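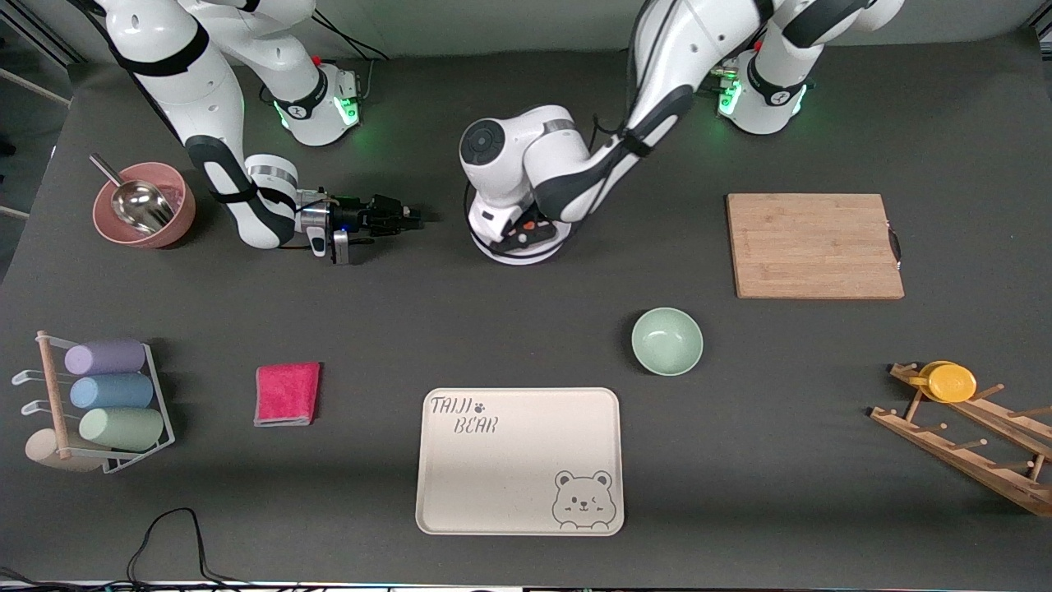
How many demos do you need before a two-arm robot can learn a kitchen chore?

More than you'd like. For one short task on one table we plan on 1000, and we throw out the bad ones before they count.

Home Explore Notifications Messages Lists Profile More

ok people keep asking so, thread on how we collect demos for Kimaro (that's the policy, Skisis is the logging software, different thing, yes the names are bad)

2/ One demo = one person driving both arms through one task, start to finish. Skisis saves the camera views, joint positions, gripper open/close. Plus a line of text saying what the task was. That line matters way more than I thought.

3/ early on everybody wrote their own. "put bowl on rack", "bowl to rack", "rack the bowl pls". Fine for a model that's read a lot of text. Ours hasn't. Now there's a fixed list of 14 and you pick from a menu

4/ Resets are the slow part. Driving is quick once your good at it. Then you have to put everything back but NOT in the same spot. If the bowl starts in the same place every time the arm learns the place, never looks at the bowl

5/ so we shuffle. Position, which way the handles point, what's sitting next to what. Swap the colors of the dishes too. Every 10 demos the whole table gets cleared and laid out fresh

6/ clutter stays on the table even when the task doesn't need it. First batch we shot on a clean table and the policy fell apart as soon as there was one extra cup. 94 demos, binned. still annoyed
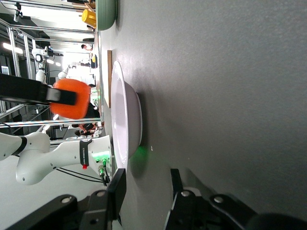

7/ other thing from that batch: pauses. New drivers stop to think halfway thru a reach and the model learns to stop there too. It just hangs over the table. We trim the short ones now and dump the demo if it's a long one

8/ mistakes are different, keep some of those! Missed grasp, back off, try again, get it = good demo. The policy is going to miss, it needs to have seen what comes next. Tag it "recovery" in Skisis before you save

9/ Wrist cameras. wipe them. check the focus at the start of every session. I lost an afternoon in April to a smudge

10/ somebody from Flirnar asked if we just use sim. We do for reaching and simple pick and place. Cloth and sponges no, ours squash wrong in sim and the grasps don't carry over

11/ Iler (the next set) will be longer tasks, two or three steps chained. Same table, same reset rules. Task list isnt final, if you've got a chore you want in there reply with it

12/ will post the reset checklist once I fix the typos in it. 2020-04-27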